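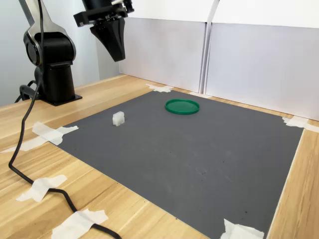
Light wooden tabletop with a mat on it.

I have had three messages asking how I decide when air-dried lumber is ready to be made into a tabletop, so here is the procedure with the arithmetic included. None of it is original. Most of it can be found in any decent wood handbook, but the worked numbers below are from my own stack.

The stack in question is 123 board feet of hard maple, bought from a small yard in Standcombe that mills to order. It was sold as "air dry." That phrase has no fixed meaning. In a covered shed it usually means the wood has stopped losing water at a rate anyone can notice, and the moisture content at which that happens depends on the shed.

A pin meter gives a quick reading, but pins measure the wood near their tips, and the outer layer of a board dries first. I own a Lustuvex with short pins and use it for sorting boards into wetter and drier piles. For an actual value I use an oven.

Cut a section one inch long (along the grain) from the middle of a board, well away from the ends. Knock off the splinters and weigh it at once. Put it in an oven at 217 degrees Fahrenheit and weigh it every few hours until the weight stops changing. Moisture content is the weight lost, divided by the oven-dry weight. People often divide by the starting weight instead and get a figure that is too low.

My sections are small, so I put several in the oven together and treat them as one sample. The set weighed 559 grams going in and 466 grams at the end. The loss is 93 grams, and 93 divided by 466 is 20 percent. So "air dry" in this case was 20 percent, too wet for furniture that will live in a heated house.

How much does that matter? For flatsawn hard maple the usual change coefficient is 0.00353 per percent of moisture content. Take a top 30 inches wide, built at 20 percent and allowed to settle at 7. The change is 13 points, and 30 times 13 times 0.00353 is 1.38 inches. Fasten that top rigidly to its base and something will split. In quartersawn stock the coefficient is 0.00165 and the same top loses 0.64 inches. Better, but still a failure.

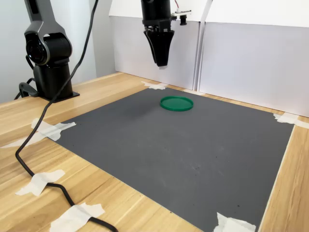

Light wood again, dark gray mat.

The target comes from the room the table will live in. Wood moves toward an equilibrium with the air around it, and relative humidity does most of the work, with temperature a minor correction. At room temperature, 80 percent relative humidity corresponds to 16 percent moisture content. My basement gets there in a wet summer, so lumber stored down there will never reach furniture dryness without help. My living room in February sits at 30 percent, and that corresponds to 6.

I log humidity with a cheap Grovow sensor on a bookshelf, away from the heating vent. It reads two points high against a salt test (table salt and a little water in a sealed jar should settle at 75). I subtract two and leave it at that. Over a full year the room runs between equilibrium values of 6 and 10, so I build at 8. A 30-inch flatsawn top will then move 0.21 inches either way, and slotted screw holes or figure-eight fasteners handle that easily if the slots are long enough. Mine are three-eighths of an inch.

To get from 20 percent to 8 I sticker the boards upstairs in the spare room, stickers every 16 inches, with a small fan on low that doesn't blow directly at the stack. One board has a sample section cut from it, end-sealed, and weighed weekly. Since the original moisture content is known, its oven-dry weight can be calculated, and every later weighing gives the current figure.

Aslak Grønli wrote to say he skips the sample board and waits until two meter readings a month apart agree. This works if the room is stable over that month. In fall, with the heat just turned on, the wood and the room are both moving, and agreement between two readings can be a coincidence.

He also asked about finish. A film finish slows moisture exchange and does not stop it. I use Bodnár oil, which slows it very little, and I coat both faces the same number of times. The underside gets done first so that it can sit on the blocks overnight.

Next post will be on flattening the boards, once the sample reads 8. It is at 11 now.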